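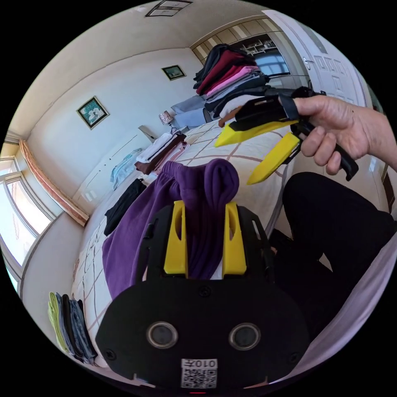
7. Open day: the laundry folding station

This section is for the person who runs the folding station when guests come to visit. For storage and transport of the grippers, see section 2 of this manual.

7.1 Before the guests arrive

1. Make the bed with a flat cover. Pull it tight at the corners.
2. Put the folded clothes in stacks at the far side and along the edges. Keep the middle of the bed free for the garment you will fold.
3. Open the curtains and switch on the ceiling light.
4. Wipe the two lenses on each Osum gripper with the dry cloth from the case. Do not use water or spray.
5. Check the small screws on the body of the gripper. If one is loose, tighten it by hand only.
6. Start a new session on the Mateos tablet and enter the station code 578.

Note: The code is the same for all Clindmont rooms. You do not need to change it between groups.

7.2 Showing a fold

1. Take one gripper in each hand. Stand beside the bed, with the guests on the other side.
2. Press "Record" and wait for the two short sounds.
3. Close the fingers of the first gripper on the end of a sleeve. A fleece is good for the first fold, as the thick fabric is easy to hold and guests can see it well.
4. Keep the second gripper open until the sleeve lies flat. Then take the other side of the garment.
5. Fold slowly. Say each step aloud before you do it.
6. Put the garment on the stack, open both grippers and press "Stop".

Caution: Keep your own fingers on the handle. The yellow fingers close with more force than people expect - this is the most common cause of small injuries at our demonstrations.

Caution: Do not pull on zippers or buttons with the gripper.

7.3 When a guest wants to try

1. Ask the guest to take off rings and bracelets.
2. Let the guest hold one gripper only. You keep the other.
3. Start with a T-shirt or a towel. Jeans are too heavy for a beginner.
4. Stop the recording if the guest talks about private matters. Delete that session on the tablet before the next group comes in.

Note: Guest sessions are saved in folder 108. They are not used for training the robot before Helmut Hollmann at Zovmont has looked at them.

7.4 After the last group

1. Leave the fingers of both grippers open.
2. Connect the tablet to the charger - the upload begins by itself and can take until the evening.
3. Put the grippers back in the case with the lenses up.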